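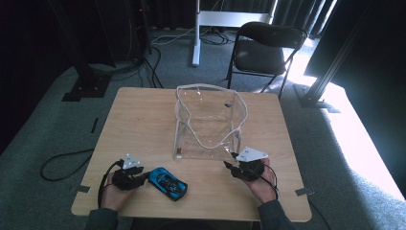

The car and the bag, Friday, first position.

Car goes in the bag. That was the whole of the job as it had been put to me on the phone, and I asked the woman from Grosdale to repeat it, thinking I'd missed a part.

"Car in the bag," she said. "Then out again, and you reset, and you do it again. We pay by the accepted take."

"And what's an unaccepted take?"

"You'll get a feel for it."

I had spent 11 years packing orders in a warehouse in Ulisau. I know what it is to put a thing in a bag. I had not known there was a way of doing it that somebody could reject.

The grippers strapped over my fingers and across my palms, one each side, with a cable apiece. Each had a white triangle on top with black marks on it, and I was told not to cover the triangles, not to tilt them away for long, and not to touch them with anything greasy. The supervisor was a thin man with a Bundov lanyard, though the contract said Grosdale and the paychecks, I found out later, said Engelbrecht. I asked him which of the three I worked for. He said it was a good question and checked the strap on my left hand.

"Use them like they're your fingers," he said.

"They're nothing like my fingers."

"Right, but use them like they are."

So I picked up the car. It was a toy, blue with black stripes, the kind of thing a kid gets at a gas station for being quiet on a long drive. The bag was clear plastic with a white edge and it didn't like standing up. I'd prop it open, go for the car, and by the time I had the car the bag would be thinking about lying down. With my own hands I'd have pinched the rim with two fingers and held it wide with a third. With these I had a pinch and that was it. I was a man with two clothespins.

First take, rejected. Too fast.

Second take, rejected. I had talked during it. I said there wasn't any sound being recorded, was there, and he said no, but talking made my shoulders move.

Third take was accepted and I couldn't see one difference between it and the first.

"It has to be natural," he said.

"I'd naturally do it fast."

"Natural but slower."

Around lunch I asked him what the robot was going to do with all this. He got a bit of shine on him then. He said it would learn from me. He said one day it would be able to look at a table it had never seen, with a bag and an object it had never seen, and just know.

"Know what?"

"How to put the object in the bag."

I ate my sandwich. I thought of the packing line and of the woman who trained me there, who showed me once, badly, while looking at somebody else. After that I was packing. She did not need me to see it more than that, and I wasn't considered quick.

"How many does it need?" I said.

"For this task we're asking for 3922."

"Of the car going in the bag."

"Across all the operators. Different angles, different starts. Car facing left, car facing right, bag a little open, bag more open."

I told him I'd had a dog that could be shown a thing 3922 times and still get it wrong, and we'd never thought it was because the dog needed more angles. He wrote something down. I assumed it was about me but it may have been the time.

In the afternoon they brought me over to see the arm. It stood in the other room and it had been trained, he said, on the first 640. Another operator had done those. They set the car down, they set the bag down, and everyone moved back a step, which I noticed.

The arm went out toward the car and stopped. It lifted a little. It shook, the way your hand does when you've carried something heavy upstairs. Then it came down on the car quite nicely, I'll give it that, took it by the roof, swung it over to the bag and held it there. And before letting go it did a small thing. It dipped to the left and came back up. Then it opened, and the car dropped in, and the people in the room clapped.

"What was that dip?" I said.

He said what dip.

"It went left. Before it dropped it."

They ran it again, and it did it again. The supervisor frowned and went off to look at the recordings, and I could see over his shoulder that the operator had the habit. Every time, just before the drop, a small dip to the left. Might have been a sore wrist. Might have been a cable catching on the sleeve, since mine did that too. Whoever it was had done it 640 times without anyone remarking on it, and the machine had taken it for part of the job.

"It's noise," he said. "It'll wash out with more data."

"More of me."

"More of everybody."

I went back to my table and he put the triangles straight and told me I could start whenever I was ready. The sun had moved over on the floor. I stood the bag up. It sagged. I stood it up again.

I am not a man who thinks much of machines or of the people who get shiny about them, and I still don't believe that arm knew what a bag was. It knew what the other operator's wrist did. But I'd be lying if I said it made no difference to how I did the next one. I had the car up over the opening and I could feel the cable lying across my right wrist, pulling a little, and I waited to see what my hand would do about it.

"Rejected," he said. "You hesitated."

I did 12 more before they let us go at five. All accepted. On the last one I gave the car a tap on the table before I lifted it, just the one, the way you'd knock on a door. He didn't say anything about it. I've done it on every take since.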